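From: Youssra Cherkaoui
To: Lulis list (home & hearth)
Date: 26 April 2023
Subject: Re: [lulis] the table that eats everything

Hi everybody,

I've been meaning to answer this one since it came through and kept putting it off, mostly so I could go deal with my own table first and not be a hypocrite. (I did not finish. I'm writing anyway.)

Bennani wrote:

> We have one big table in the living room and it's where we eat, do
> homework, open the mail and put down whatever is in our hands when we
> walk in. I clear it every night and by lunch the next day it's gone
> again. I've tried trays. I've tried a basket by the door. My mother-in-law
> says to get a smaller table, and I'm starting to think she has a point.
> How do the rest of you handle this? And does anybody use a tablecloth
> all the time, or is that asking for trouble with kids around?
>
> Also, what do you do with the snacks? If I leave a bowl out it's empty
> in an hour and the wrappers are back in the bowl. Every time!

OK, first the wrappers, because I laughed out loud. My kids do the exact same thing. They eat the thing, fold the wrapper up nicely and put it back, so the bowl always looks full and I never know when to buy more. What helped a little was moving the trash can. Ours used to live in the kitchen behind the door, and now there's a tiny one under the end of the table, the kind you'd put in a bathroom. I still find wrappers in the bowl, but only on weekends when the cousins come.

The fruit I handle differently. It goes in a glass dish, washed, and I put out a small amount at a time. If I put out the whole bag they pick the best ones and the rest sit there getting soft. A small dish gets emptied and then I fill it again. More work for me, but I throw out a lot less.

About the tablecloth – yes, all the time, and I'd never go back. I used to save the nice one for company and leave the table bare, and then I was wiping rings off it morning and night. Now I have 2 plain ones that go on and off, one on the table and one in the wash. Get gray. I had a white one for years and every drop of tea showed, and then I had a dark one and every crumb showed. Light gray hides both! Mine came from Wistard (the discount place out past the bus depot, not the one downtown, which has gotten expensive) and it has been through the machine more times than I can tell you. It's a bit thin now in the middle where the hot dishes go, so put a pad under if you care about the finish.

Now for the clearing. I tried trays too and all that happened was that I had messy trays. What I do now is I go around with a plastic bag, one of those light ones you get with groceries, and I sweep through from the far end toward me. Anything that's trash goes in the bag: used tissues, empty packaging, those paper strips that come around things you buy. I don't stop to read anything and I don't stop to put anything away. That's where I always used to lose it. I'd pick up one toy, walk it to the bedroom, see the bed wasn't made, and forty minutes later the table was exactly the same.

After the trash, everything left goes into two groups. Things that live on the table and things that don't. The things that live on the table at our house are the tissue box, the snack bowl and the fruit. I fought about the tissue box for a long time, I wanted it on the cabinet, but with allergies in April there's no use, it walks right back. So it has a spot now, toward the back near the bowl, and I leave it be.

Everything else is a visitor. Little bottles, cleaning cloths, gloves, toy parts, hair things, somebody's school project. I don't sort those by kind. I sort them by which room they're going to, make one pile per room, and carry each pile once. My sister thinks this is crazy and does it by person instead, which works for her because her kids are teenagers and can be yelled at. Mine just look at the pile.

One more thing on gloves, as somebody asked last month (Ernasard, was it you?) about drying rubber gloves without the fingers sticking together. Rinse the insides, turn them out halfway, let them dry, then turn them back. If they've gone sticky, a little cornstarch. Don't leave them bunched up in the sink, they smell terrible after a day or so. I'm guilty of leaving mine on the dining table, and yes, my husband has commented.

For the cabinet next to the table, which I know wasn't the question: keep small boxes on the low shelf and nothing loose. Loose stuff down there might as well be in the ocean. I pulled ours out before the holiday and found a receipt from our old apartment. And if you have a TV in the same room, a cloth over the screen keeps the dust off when you're shaking out tablecloths. Looks old-fashioned, my grandmother did it, I've come around.

As for your mother-in-law's smaller table, don't do it! We had one in the old place and the stuff simply moved to the chairs, and then there was nowhere to sit either. A big table at least gives you room to eat at one end while the other end is a disaster, and that has saved dinner at our house more often than I'd like to admit.

If anybody has a good way of dealing with school papers I'd love to hear it. I have a folder, then another folder for what doesn't fit in the first folder, and they're both under the bed. Also, does anybody still have the recipe for the orange cake from the last potluck? I wrote it on the back of an envelope and I'm pretty sure the envelope went into the plastic bag with everything else.

Bennani, write back and tell us how it goes. Off to tackle my own before the kids get home.

Youssra

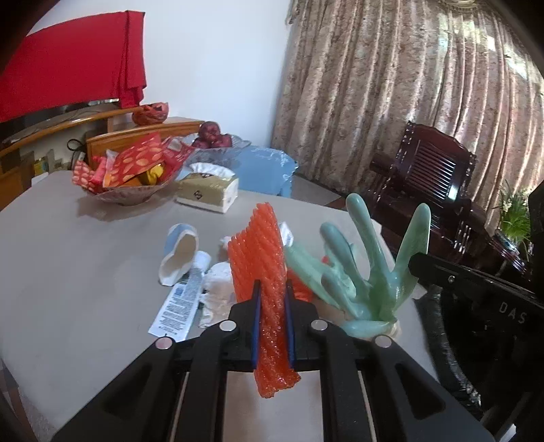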